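4.3 Upkeep of the lacing cell and the cost of resetting it

Most published work on shoelace manipulation reports success per attempt. We think this number flatters the machines, ours included. A cell that laces well for an hour and then needs a person for the rest of the morning is a poor cell, and the success rate will not show it. This section covers how the Flustus cell was set up and looked after during the trial, and what that care cost.

The cell has two arms on a shared steel frame, one fixed shoe clamp and a lace feeder bought from Pernska. The supplier describes the feeder as maintenance free. In our hands it was not. Lint from flat laces packed into the guide tube and had to be brushed out every Monday, and again whenever the feed force crept up. We logged 2537 lacing attempts in all. The log also holds every stop, with the time at which an operator opened the guard and the time at which the cell ran again. Earlier reports from the Messina project leave these stops out, so we can't compare our figures with theirs in any useful way.

Calibration was the larger burden. The clamp seat wears where the heel presses on it, and a small shift there moves every eyelet. The original procedure called for a touch-off against a steel pin once per shift. Melis found that this check passed even when the seat was visibly worn, as the pin is mounted on the frame and tells you nothing about the clamp. We replaced it with a check on a dummy last held in the clamp itself. The new check takes longer – 30 minutes when done with care – and we see no honest way to leave it out of the running cost.

Finger pads were changed after every 40 shoes. We have no strong evidence for that interval. It was picked early on, it seemed to work, and we did not have enough pads to test a longer one.

The third item is the shoes themselves. Each pair must be laced by hand to a known starting state before it goes to the cell, and we treat this as part of the cell's upkeep. Figure 2 shows the work at the preparation bench. 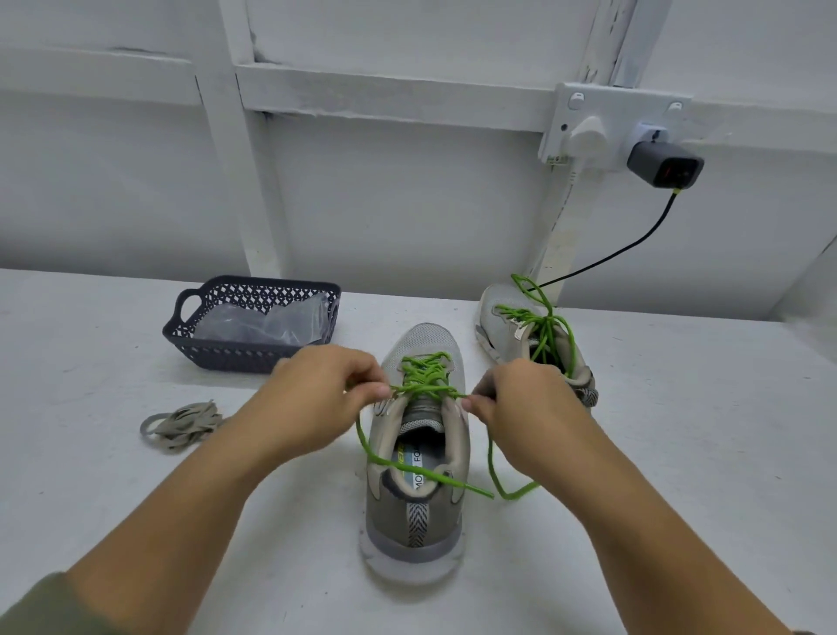
Figure 2. Hand lacing at the preparation bench. The lime-green lace is pulled taut across the top of the lacing; the second sneaker stands behind.

Bright laces on gray uppers make the vision task easier, and readers should discount our detection results to match. We did not repeat the trial with gray laces on gray shoes. Ruchti, who prepared most of the pairs, also noted that her own lacing grew more even over the weeks. Part of the gain we first credited to the September update of the Ronano controller may be due to that, and the log gives us no means of separating the two.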